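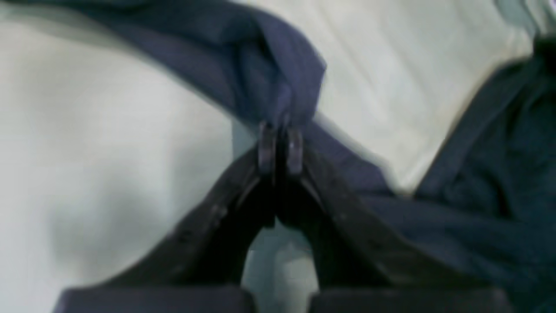 Can I use this data if I've never trained anything before?

Start with the smallest split and you'll be fine – half our club had never trained anything either when we began. You need Python, some disk space and a bit of patience with the loader.

Nadcombe Cloth Set – README

Hi! I'm Savita Joshi, and I look after the files for our student robotics club. This is the cloth handling data we recorded for our entry in the Matuvmont challenge, and I've tried to write down everything I wished I'd known when I opened the folder myself in July.

What's in it

There are 297 episodes, all driven by hand by club members. Each one has the wrist camera video, the joint positions, the gripper opening and a one-line text instruction such as "pick up the blue cloth" or "fold it toward you". The instructions were typed by whoever was driving, so the wording wanders (Efren writes "grab", Aarti writes "grasp", and I gave up trying to make them agree).

Folders

episodes/ has one subfolder per recording
splits/ has train, val and a tiny one called starter
notes/ has our session logs, typos and all

The starter split is 20 episodes. It loads fast, and it's what I use whenever I want to check that I haven't broken something.

How we recorded

We met on Wednesday evenings and took turns at the controls, two people at a time – one driving, one typing notes. Omid Akbari wrote the recording script, which we call Pluveo, and Sarla Rathore did the calibration and then did it all over again when we moved benches. Please read her file in notes/ before you touch the joint offsets!

Things to watch out for

Wrist video gets blurry when the arm moves quickly. We left those parts in, so filter them yourself if your model hates them.

Thin folds are hard. The fingertips can close on a bunched bit of cloth and hide a good part of it from the camera, so don't lean on the video alone to decide if a grasp is any good. Check the gripper opening too.

Success labels were added by hand afterward. In 6 episodes the two labelers disagreed, and those are marked "unsure". I'd skip them for training, but they're fun to look at.

The timestamps in the oldest recordings drift a little. Garg, our cleanup script, fixes most of it – run it once, before you make any splits of your own, and keep a copy of the originals.

Using it

Class projects, club projects, late night tinkering, all good. If you publish something, please mention the club and tell us, we'd love to read it. If you find a bad label, send me the episode number and what you think it should say. Aarti Dubey and Efren Salazar are still going through the val split, so expect a few changes there.

Contact: Savita Joshi, Nadcombe robotics club | © Nadcombe robotics club | Back to top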